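VUNDDALE, February – A home robot that has only ever tidied a simulated kitchen should not be sold on the strength of that kitchen, according to new guidance published today by the testing firm Dristier.

The guidance, *Claims and Evidence for Household Robots*, sets out 12 rules for makers who want to quote simulation results in adverts, tender papers or safety files. Dristier says it wrote them after reading 199 product claims and finding that most gave a success rate without saying where the trials took place, who set the pass mark or what the robot did when it failed.

"We have nothing against simulation and we use it every week," the firm said. "What we doubt is the habit of turning a simulated score into a promise about somebody's home. A buyer reading '95 per cent reliable' has no idea that the glass was never real glass."

The rules were tried out on a two-armed robot model in a simulated home, using the Nakov task set. Dristier ran 549 trials at a kitchen counter and had each one marked twice, once by the software and once by a person working from the written rules. The two marks disagreed often enough for the firm to drop automatic marking as sole proof of success.

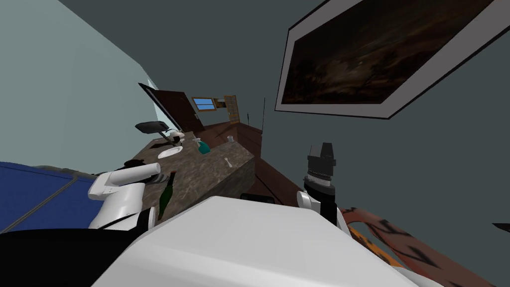
*Simulated kitchen trial: the robot's two arms near a stone-topped counter with a bottle, a plate and a spray bottle.*

Under the guidance, a maker must:

- say plainly, beside the figure itself, that a result comes from simulation;
- report every trial started, including those stopped early;
- list the objects used and say which were left out;
- treat a knocked or dropped item as a failure, even if the task is later finished;
- repeat a sample of the trials on a physical machine before making any claim about safety.

The last point is likely to be the least popular. Of the 11 makers sent a draft, several asked for it to be made optional, on grounds of cost. Dristier has kept it in. Gunawardena, which supplies robot arms to care homes, has agreed to follow the rules for its next product but has asked for a longer changeover period.

Dristier also warns against reading too much into its own work. The guidance is voluntary, carries no badge and has no legal force. A maker can follow every rule and still sell a poor robot.

"A standard can tell you how a number was made," the firm said. "It can't tell you that the number matters. We would ask buyers to be as stubborn with us as with anyone else."

The guidance is free to download from the Dristier website. Comments on the rules for physical trials are open until the end of April. Trial logs, including the failures, can be had on request from the Dristier press office in Vunddale.

**ENDS**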